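阅读时间:3 分钟

讲稿备注:一张桌布,几只杯子

(开场先等大家坐好,别急着讲。)

各位晚上好,谢谢你们大冷天还肯出门,来听我唠叨餐桌上的这点小事。我叫黄金龙,名片上印的是 Chin-lung Huang,在 Prornier 做餐具零售做了 18 年,卖过的杯子多得自己也记不清,家里的柜子倒还是那么小,我太太为这个没少说我。

今天想先聊桌布。很多朋友一布置餐桌,先挑杯盘,布是最后随手抓的一块。我年轻时也这样,后来 Oleksandra Hladun 来店里帮忙陈列,头一件事就是把我摆好的东西全撤下来,重新铺布。我当时还有点不高兴呢。(这里停一下,通常有人笑。)她说,布铺在那里,一顿饭从头看到尾,杯子可是端起来又放下的。

我自己最喜欢米白底配深色格子的布。格子给桌面一点秩序,米白又不至于太冷,上面放一只素净的粉色杯子,哑光的,不带花纹,就很好看了。 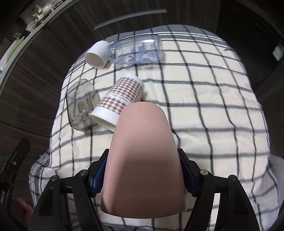
颜色说完,再说褶皱。常有客人问我,布要不要熨得一丝不乱?我的看法是,请客那天熨一熨,平常日子就随它去吧。格子线歪一点,边上冒出几根线头,拿小剪刀修一修便是,千万别用手扯,越扯越长,我扯坏过好几块,心疼得很。

(如果时间够,讲 Skodaria 那间小餐馆的事:店里 4 张桌子,4 块不同的格子布,杯子却只用一种颜色。老板说这样收桌子时最省心。时间不够就跳过。)

然后是杯子怎么收。洗好以后先倒扣着沥水,底下垫块干布,等里外都干透了再进柜子。哑光的杯子我不爱叠放,杯口和杯壁磨来磨去,日子久了会留印子。实在要叠,中间夹一张厨房纸,也不费什么事。

最后请大家回家做个小功课:把柜子打开,挑一只你好久没用的杯子,放到平时吃饭的那块布上看看。要是觉得不搭,先别急着买新的,换块布试试,说不定它就又能用上好几年了。

(提问时间。若有人问布的洗法:冷水,翻面,别和毛巾一起洗。)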